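I've been putting off doing a page for the spiral notebooks, mostly because I sell more of the boring brown envelopes than anything else and they keep me busy enough. But I get asked about them all the time (usually by people who've seen one on a friend's desk and want to know where it came from), so I've finally sat down with a cup of tea and done it.

## The Jusska spiral notebook

It's a soft-covered notebook with a spiral down the side, and it comes in 2 sizes and five colours. I've been using them myself for years. I've got one by the phone, one in the car, one next to the bed for things I remember at midnight, and a very battered one in the shed that has all my seed notes in it -- I won't be showing you that one!

The paper is plain cream, a bit thicker than what you get in the supermarket ones, and it takes a fountain pen nicely. I did try it with a big fat marker and yes, that went through to the next page, so if you're a marker person use one side only and you'll be fine. Pencil is lovely on it. Gel pens want a second or two before you turn the page, especially if you're left-handed like me and drag your sleeve over everything.

There are 103 sheets in the large one. I know, funny number. I asked Magdy El-Sayed at Gremon, where they're bound, and he said that's simply what fits the coil with the cover still lying flat, and he didn't see why he should take three out to please anybody. Fair enough, Magdy.

### Colours

- Lavender blue
- Moss
- Brick
- Oatmeal
- Charcoal

Lavender blue is the one that goes first, every time. It's a soft sort of colour, a bit bluer on a grey day and a bit more purple under a lamp, and I had a terrible job deciding what to call it. My sister says it's lilac. It is not lilac.
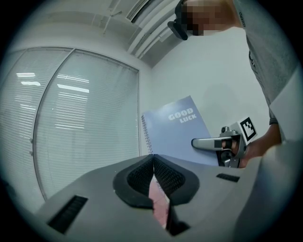
*The spiral notebook in lavender blue, standing up.*

Moss is my own favourite, and Brick is darker than you'd think, so if you want a proper bright red you might be disappointed. Oatmeal does show the dirt. I still love it, but don't put it in a bag with a leaky biro (ask me how I know). Charcoal is the sensible one and it's what most of the offices order.

### Sizes and what's in stock

**Large** -- fits a normal tote or rucksack, has a pocket inside the back cover for receipts and loose bits. All 5 colours.

**Small** -- goes in a coat pocket, no pocket of its own. Lavender blue, Moss and Charcoal only at the moment. I had Brick in the small size up to August and then it sold out, and I'm waiting to hear whether they'll do another run.

If you're after lined paper, I'm sorry, these only come plain. Brandes do a lined one that's very decent and I keep a few of those on the shelf too, but the cover is stiffer and the spiral is thinner, and I think it's a different animal really. Have a feel of both if you're passing.

### A few things people ask

**Do the pages tear out cleanly?** The large one has a perforated edge and it's good, as long as you fold it back first and don't yank. The small one isn't perforated, so you'll get the frilly bits.

**Does the spiral bend?** It can if you sit on it. Mahmoud Hegazy, who buys them for his evening drawing class, reckons he's had almost nine months out of one that lives at the bottom of his bag, and he bends the end of the wire back in with pliers whenever it pokes out. I'd call that good going.

**Can I get a name put on the cover?** Not on these, no. The cover's too soft and the lettering rubs off. I can do you a gummed label for the inside instead, just say what you'd like on it when you order.

**Can I mix colours in a pack?** Yes! Packs of five large ones can be any mix you like, and if you can't decide I'll pick for you.

### Ordering

Pop a note in with your usual Cidance order or ring the shop. Orders go out in a board-backed envelope so the corners don't get bashed, and if one does turn up bent let me know and I'll swap it. Stock on this page was last checked 9/20/23 and I'll change it when the next box comes in.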